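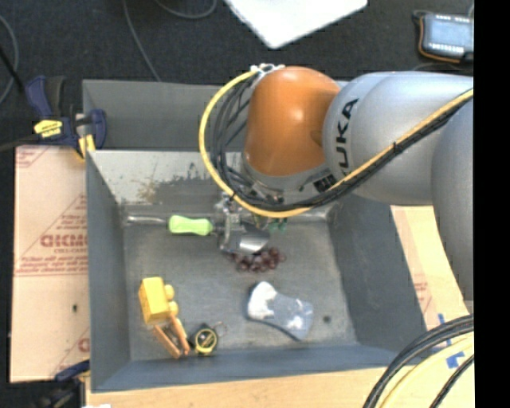
Slide 1. The mixed box

Good afternoon, thanks to Ramesh Jaiswal for the slot. Start on time, 60 people booked and the room is needed after us.

The talk is about boxes of odds and ends. Most of us have one. At Khurana we had a whole shelf of them, and I want to go through how we sorted them out and what I would do differently.

Say what is in the one on screen: a screwdriver or something like it with a lime-green handle, grapes, a wooden clip sort of thing, a yellow toy. Leave it up for a moment. Ask the room which of those they would put away first and where.

People usually say the tool. It has an obvious home. The toy gets the most argument.

Slide 2. How things end up together

Mixed boxes fill up when someone clears a surface in a hurry. The box is deep, it is near, and it takes anything. At Khurana the worst ones were by the back door, where every job ended.

Mention the Meltovmont store here if time allows. They had the same boxes, same place, and had labelled them all "various". Skip if running late.

Slide 3. Sorting by what it needs

We first tried sorting by type. Tools, toys, kitchen, stationery. It took a whole Wednesday and we still had a heap left over at the end of it.

Second time we asked how each thing has to be kept.

Does it spoil? Fruit goes out first, every time, to the fridge or the bowl.
Does it have a point or an edge? Shallow tray, all handles the same way.
Does it squash, or get squashed? Keep soft things off the bottom of anything deep.
Everything else can wait until those are done.

Go back to slide 1 and run through it. The grapes are on the floor of the bin, so they come out before anything gets put in on top of them. Then the green handle. The clip and the toy can go wherever you keep small hard things.

Slide 4. The box itself

Deep boxes with plain sides are good for carrying and poor for finding. Grey ones are worse for small dark items, you lose them in the corners. We moved to shallow trays from Bekari for anything shorter than a hand, and kept the deep ones for bulky stuff.

Cost question will come up. We bought 17 trays to begin with and added to them later. I don't have the invoice with me, will send it round.

Slide 5. Labels

Keep this short. Write on the front edge and not the lid. Lids get swapped. Dralus, the other site, put labels on both and then had boxes that disagreed with themselves.

Use the word people say out loud. Ours said "fasteners" for a year and everyone asked where the clips were.

Slide 6. Keeping it going

One mixed box is allowed. It has a fixed place and gets emptied on Wednesday before lunch. When it is full early we empty it early — we don't start a second one.

Across both rooms we have up to 2000 small items now, and that one box is still the only unsorted one.

Questions. Have the tray sizes to hand.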